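这个仓库收的是 Kuton 公寓的家务清单、排班表和各种“下次一定”的记录。没有代码,只有 Markdown 和一个 CSV。请勿提交 Python 脚本,上一个提交的人现在负责倒厨余。

最近一次大改在六月,主要是把卫生间那一章从厨房章里拆出来。它们当初为什么在一起,提交记录里写的是“先放这儿”。 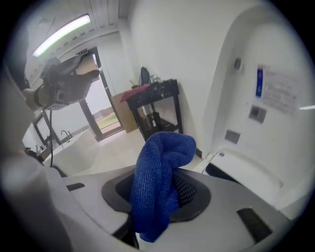
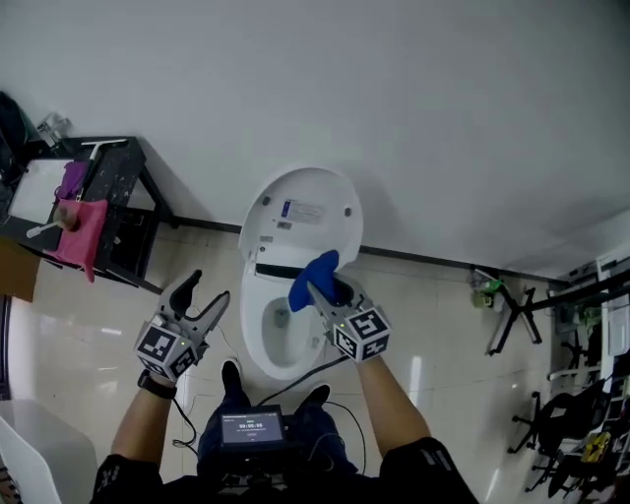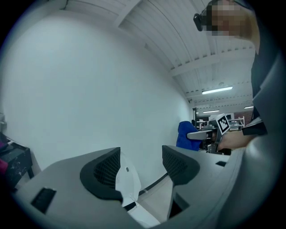 *图:中间一张是马桶,盖子掀起,座圈放下。*

## 目录结构

```
chores/
├── README.md
├── rooms/
│ ├── kitchen.md
│ ├── bathroom.md
│ ├── hallway.md
│ └── balcony.md # 目前只有一句话
├── rota.csv
├── supplies.md
└── grievances.md # 只读,理论上
```

## rota.csv

一共 356 行,每行是一次家务。字段如下:

| 字段 | 含义 | 备注 |
|---|---|---|
| `who` | 谁干的 | 用名字,不要用“大家” |
| `room` | 房间 | 必须和 `rooms/` 下的文件名一致 |
| `task` | 干了什么 | 十五个字以内 |
| `minutes` | 用时 | 自己报,见“已知问题” |
| `checked_by` | 谁看过 | 不能和 `who` 相同,Otakar |

其中 147 行的 `checked_by` 是空的。我们讨论过要不要补,结论是等 Consuelo 出差回来再讨论。她回来两次了。

`task` 里写“整理”的一律退回。整理什么,整理到哪儿去,请写清楚。Wálter 有一次整理了玄关,我的雨伞至今下落不明。

## 怎么改清单

1. 从 `main` 拉一个分支,名字带上房间,比如 `kitchen-oven`。
2. 改。一条清单只写一个动作。
3. 提合并请求,至少 2 人点头。
4. 周五晚饭前没人反对,就算通过。吃饭时反对无效。

给别人加活,请先跟本人说一声。通过合并请求得知自己要刷烤箱,体验不好,Gladys 可以作证。

## 各章状态

- **kitchen**:最完整,也最长。冰箱那节有三种说法互相矛盾,暂时并存。
- **bathroom**:刚拆出来。抹布按颜色分工的那张表还没定稿,分歧集中在“灰色到底算不算洗旧了的白色”。在此之前,擦马桶的布不许进厨房,这一条不接受合并请求。
- **hallway**:够用。鞋架上限 11 双,Consuelo 那双雪地靴按一双算,她坚持。
- **balcony**:全文是“看天气”。欢迎扩写。

## 清洁用品

`supplies.md` 记的是还剩什么、放在哪儿。用完最后一点的人负责写进去,瓶子里留一口不算没用完。

除垢剂和漂白剂分两层柜子放,不要混用,也不要为了省地方挪到一起。这段没有玩笑。

## 已知问题

- `minutes` 不可信。同样是拖厨房,Mhairi 报 40,Otakar 报 6,地板看起来倒是差不多。
- 早期记录里 `room` 出现过“那边”。我们保留了原文。
- 排班表不认识节假日,于是元旦照样轮到 Gladys 倒垃圾。她倒了,并在 `grievances.md` 里写了四段。
- Ekmont 牌吸尘器的集尘盒拆法,`hallway.md` 里写的是旧型号。新型号往左拧,别往右,右边那个卡扣已经没了。

## 许可

清单部分随便拿去用,改成你们家的房间就行。`rota.csv` 也可以看,但请不要拿它给我们排名,这事我们内部做过一回,之后有一个星期大家都在各自房间吃饭。

## 维护

Mhairi Kinnear 管合并,Wálter Arango 管采购。有问题开 issue,急事敲门,晚上十点以后都算不急。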